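Biltano Institute Opens Enrollment for Scalp Sensation Study

The Biltano Institute for Body and Mind has opened enrollment for a study of scalp sensation and hair length. The work will ask whether adults with long hair notice light air movement sooner than adults with short hair, as many long-haired people have claimed over the years.

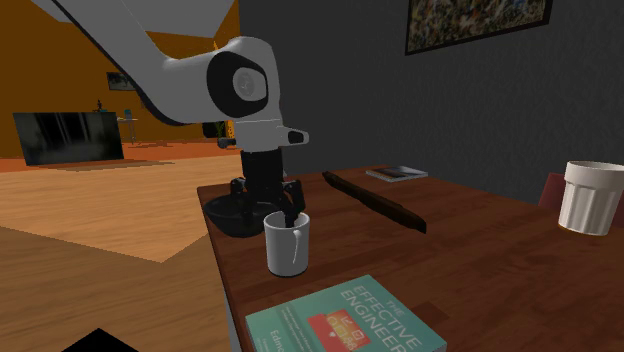 Enrollment is open to adults who have not cut their hair for at least 30 weeks, and to a comparison group with closely cropped hair. A total of 557 people have already asked to be placed on the contact list. Each participant will attend five sessions of 20 minutes, seated and blindfolded, and will press a button when a current of air is felt.

The institute makes no claim that hair carries a hidden sense. Nerve endings at the root of each hair are well known - what remains open is whether length changes what a person notices. 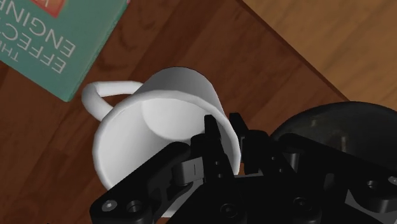 Sessions and Contact

Sessions will be held at the Admasu Building, beginning in February. Applicants should register with the front office before noon on Tuesday. Parking is available on the Podbridge side of the building.

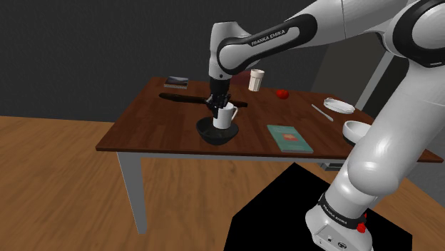

By Zinash Dinsa, Office of Public Information

Participants will receive a written copy of their own results. Group findings will be presented at an open evening once all sessions have ended.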